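Thread on the release timing fix in Penholm, our pick and place planner. Long one, mostly for people running it on their own arms.

**1/** Background: Penholm plans a grasp, a lift, a carry and a release. Until last week the release fired when the arm reported it had reached the target pose. Simple, and fine on slow moves.

**2/** The trouble is the word "reached". Our controller calls a move done when the joints are inside tolerance. It says nothing about speed. So the fingers could open while the wrist was still moving sideways.

**3/** With hard blocks you hardly notice. With small soft things you do, and over a pot you get bits hitting the rim. Sizwe Venter logged 52 of those on the Jonermont bench and sent me the lot.
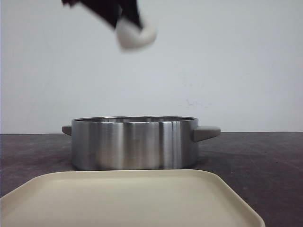 **4/** First attempt was a fixed wait before opening. I tried 925 ms. It cured the rim hits and made every cycle feel endless, so I took it out again.

**5/** What's in now: the release waits for position AND for tool speed to stay under a limit for 7 control ticks in a row. If it never settles, the planner times out and holds on to the object. You get a warning in the log.

**6/** Velocity comes from the joint encoders through the Jacobian. I did try taking it from the camera tracker. Too much blur on fast carries, and the tracker kept losing the object against a pale wall.

**7/** One change you'll need to make: `release_delay` is gone. Use `settle_ticks` and `settle_speed`. The old key gives an error on load. I'd sooner it stopped than ignored you.

**8/** I replayed 1,971 logged carries through the new check in simulation. The timeouts all came from one arm with a loose wrist joint. Sizwe has since tightened it.

**9/** Still open: the drop height is a constant above the rim, and the rim comes from a fitted ellipse. When the camera is nearly level with the pot the ellipse goes very flat and the fit wobbles. Mofokeng (the perception branch) has a two-view version. It isn't merged.

**10/** Branch is `settle-release`, tagged 5/3/18. If your objects still land wide, send me the joint log as well as the video. I can't do much with video alone.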